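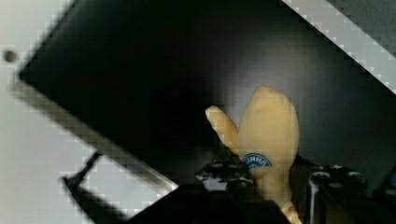
Toy banana with the blue sticker: keep it or not?

We use cookies to remember your settings. Accept / Manage

Marloes Verbeke wrote:
Good evening all. I am sorting the play food of my children and I am in doubt with the yellow banana. It has a small oval blue sticker with a white border. I can read something like HAMMU, but I am not certain of it. Does somebody know which maker this is? The rest of our box is from Jemberg.

dogar_38 wrote:
I would say it is a mitten, not a banana :) The side piece looks like a thumb.

Imine wrote:
No, it is a banana which is partly peeled. The side piece is the skin coming away. For me the shape is quite clear.

dogar_38 wrote:
With a fruit sticker on it, fine, I give you the banana. But my son of three would put his hand in the air and say "glove".

Wastero wrote:
I would take the sticker off before a small child plays with it. Warm water and a little cooking oil, wait 20 minutes, then rub softly with a cloth.

Imine wrote:
I do not agree. The sticker is the nicest part, it makes the shop game more real. If the child is older than three, leave it.

Marloes Verbeke wrote:
Thank you for the answers. My youngest is two, so I will follow Wastero -- but first I write down the letters, as well as I can read them. The maker is still a question for me, so if you have the same one at home, please tell me what is on yours.

Contact | Terms | Back to top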